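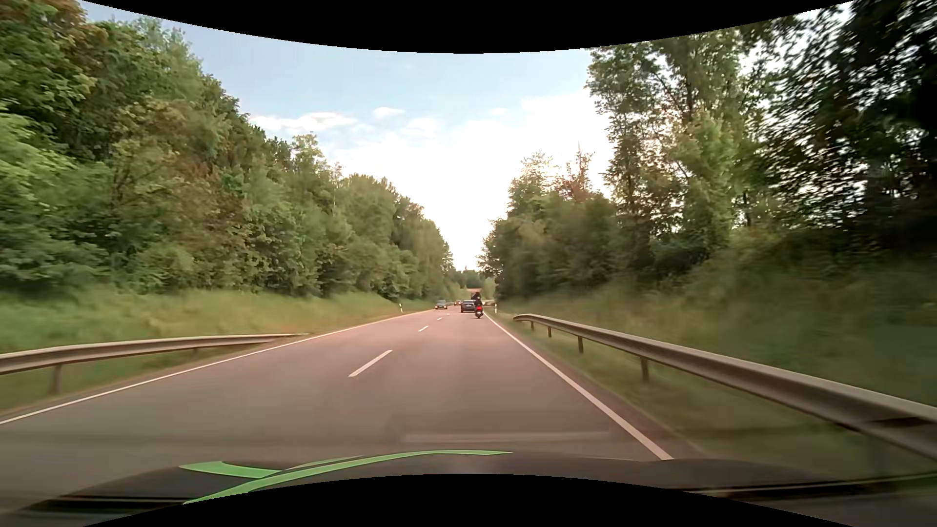
Car Care / Glass Treatments

Farkex Windshield Water Repellent, 5 oz bottle

We stock three rain repellents, and this is the one we get the most mail about, half of it from people who love it and half from people who want their money back. So before you add it to your cart, read what the bottle says and then read what we think of it.

The label promises "clear vision in any storm" and says you can leave the wipers off. We wouldn't. At highway speed a fresh coat does push the water up and over the glass. At 26 mph on a two-lane road it mostly makes beads, and the beads sit there until you wipe them. If most of your driving is short trips through town, you are paying for something you'll rarely get to use.

Farkex also claims a single coat lasts 5,000 miles. Ours was fading at 700, on a car that lives outdoors and gets washed with regular car soap. The maker's answer was that we hadn't cleaned the glass well enough the first time. Maybe so. We cleaned it again, put on a second coat, and got a little more out of it, but nowhere near the number on the box.

What it does do well is bugs. In June, with trees on both sides of the road and the windows down, you will collect plenty of them, and they come off treated glass with a wet towel and not much rubbing. Frost scrapes off easier too. Neither of these is printed on the front of the bottle, which seems like a strange choice.

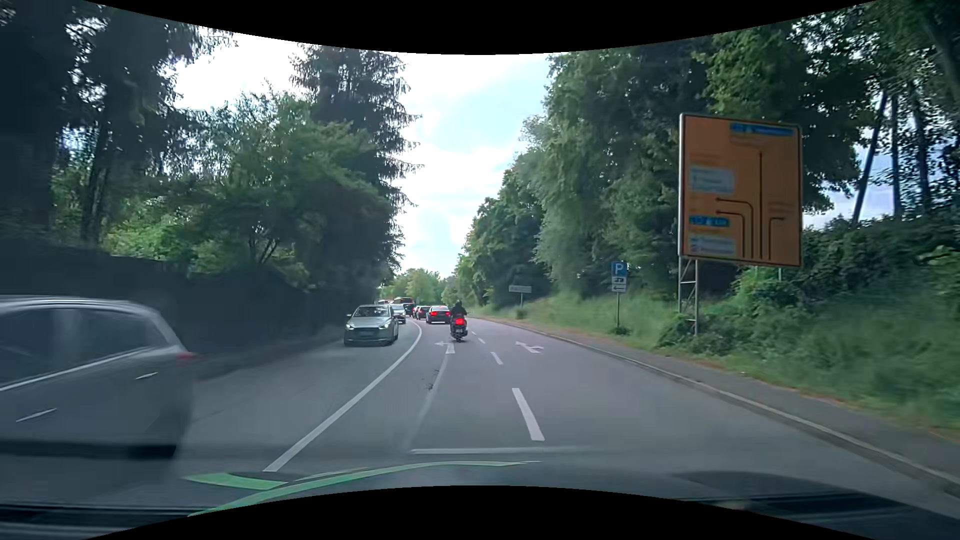

How to put it on

Wash the windshield and dry it completely. Work in the shade, with the temperature above 50 degrees. Put a capful on a folded cloth and rub in small overlapping circles, a section at a time. Let it haze, then buff with a clean towel. Do the buffing twice. Most complaints about night glare come from product left on the glass, and the low corners on the passenger side are where people miss it.

Keep it off the wiper blades. If they chatter afterward, wipe the edges with rubbing alcohol and try again. Old blades will chatter no matter what you do.

Not for use on plastic helmet visors, tinted film or backup camera lenses. The label is vague on this. We asked, and the answer was no.

What else we carry

Mandov Glass Wipes cost less, last about as long in our hands, and don't need buffing. They smell awful. Fankhauser makes a two-step kit that holds up better than either one, but it takes most of a morning and we doubt many people will do it more than once.

Bottle size: 5 fl oz
Coats per bottle: depends on your windshield, ignore the chart on the back
Returns: unopened bottles only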